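The Mat Makers of Trondcombe

Summer nights in Trondcombe stay warm until well after midnight, and most of the older houses were built before anyone thought about air conditioning. People there sleep on mats. They lay them over the mattress in June and roll them up again when the first cool week arrives, and they have done so long enough that the town has three shops that sell little else.

The oldest of the three is Vidmar, on the street behind the bus station. Nayara Medeiros has run it since her aunt retired. The front room holds finished mats, rolled and tied with cotton tape. The back room is where the repairs get done, and on most mornings that is where she can be found, with a tray of loose tiles in front of her and a spool of cord at her elbow.

"Half of what comes in the door is broken cord," she says. "The bamboo is fine. People think the mat is finished and they want a new one. I tell them to come back Thursday."

A tile mat is a simple thing. Bamboo is split, dried, planed flat, and cut into small blocks. Each block is drilled through the sides and the blocks are strung together in rows, so the finished sheet bends in both directions. A good double-bed mat from Vidmar contains 3,764 blocks. Medeiros knows the number because she prices cord by it.

The blocks stay cool against the skin because bamboo is smooth and dense, and because air can move through the gaps. A cotton sheet holds heat and damp. A mat can be wiped down in the morning and is ready again by night.

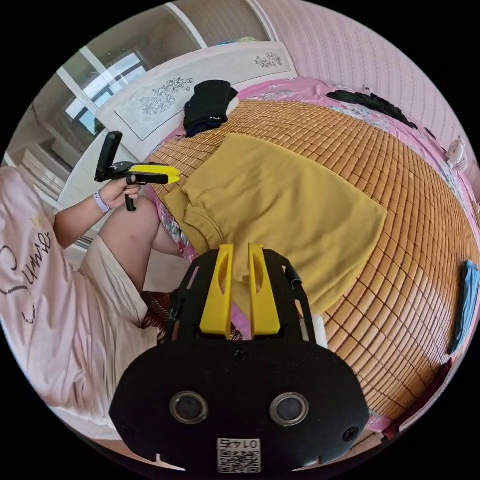
Light clothes are the rule indoors once the warm season sets in.

Sleeping on one takes some getting used to. The surface is firm, and new owners often complain of marks on their arms and hips for the first week. Hair can catch between the blocks. Medeiros tells customers with long hair to tie it up or put a thin cloth under the pillow. Some people spread a cotton cover over the whole mat, though she thinks this gives up most of the benefit.

Haris Pavlović moved to Trondcombe for a teaching job and rented the top floor of a house on the hill. He lasted two weeks in June with a fan and an open window. His landlady finally brought up a mat from the ground floor and put it on his bed without asking.

"The first night I hated it," he says. "The second night I slept until the alarm." He has since bought his own, and he keeps a second one for his mother, who visits each summer from Pondedov and refuses to sleep on anything else.

Prices have climbed. A single mat that sold for $40 when Medeiros took over the shop now costs $80. She blames the price of bamboo, which she buys from a supplier in Allora, and the time it takes to sort the blocks by shade. Cheaper mats skip the sorting and are strung on elastic, which goes slack. She will restring those too, but she charges more for it.

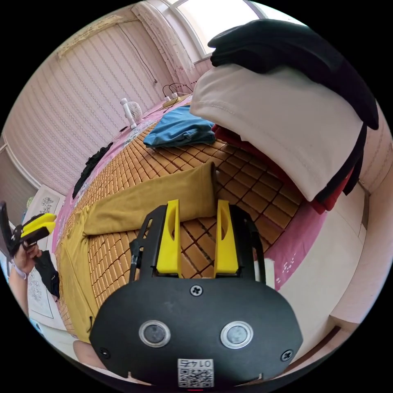
A tan tile mat on the bed, with a pillow and blanket in mustard yellow.

Care is not difficult. A new mat should be wiped with a cloth wrung out in hot water, then left to dry in the shade. Direct sun makes the blocks brittle. After that, a damp wipe every few days is enough through the season. Before storage the mat needs to be completely dry, or it will mold from the inside of the roll. Medeiros rolls hers around a cardboard tube and stands it upright in a closet.

Never fold one. The cord gives way along the crease, and it usually takes a whole row with it.

A mat looked after this way should last 5 to 10 years before it needs new cord. The blocks darken over that time, from pale straw to something closer to tea. Some buyers prefer the darker color, and Vidmar keeps a short list of people waiting for restrung older mats. At the moment Pavlović is on it.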